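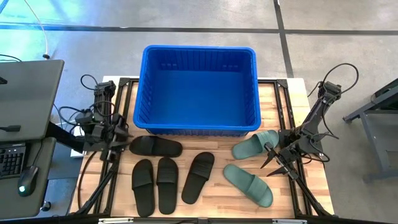
Figure 4. Slides laid out in front of the empty bin.

Section 6. Storing Shared Footwear

6.1 This section applies to all slides issued at the Eden bathhouse and the Dostlow pool. Requests for replacement pairs are sent to Montserrat Ledesma, Guest Supplies.

6.2 Preparing the bin

1. Place the bin on a flat table with one long side facing you.
2. Remove any tags, paper or grit from the floor of the bin.
3. Wipe the rim and the inside walls. Dirt collects between the ribs and should be brushed out from top to bottom.

CAUTION: Do not drag a loaded bin across a wood surface. Lift it with both hands under the rim.

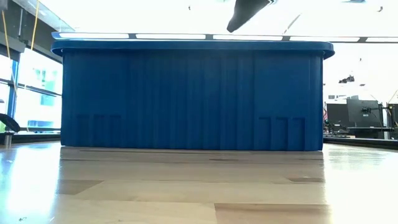

6.3 Filling the bin

1. Sort the slides by color and match each left with its right.
2. Check straps and soles. Set aside any slide with a torn strap.
3. Place the slides in the bin one at a time. No slide may stand higher than the rim.

NOTE: Bins are numbered at Fleltbridge before delivery. Bin 116 is reserved for children's sizes.

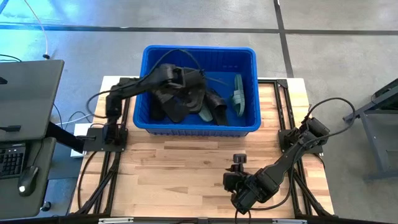 Slides are returned to the rack by pair, and staff should keep mates together whenever time allows. Where pairs have been mixed, as with the black and green slides sharing one bin, the contents must be sorted again before the next opening. Unmatched slides are held for 48 hours and then entered in the supply log as
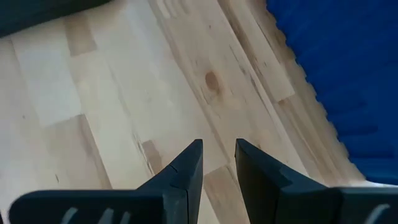 single items, with the color and size written in full. The log sheet is kept at the front desk and signed at closing.

6.4 Inspection

Bins are inspected each November. Cracked bins are withdrawn from use.

Revised February 23, 2002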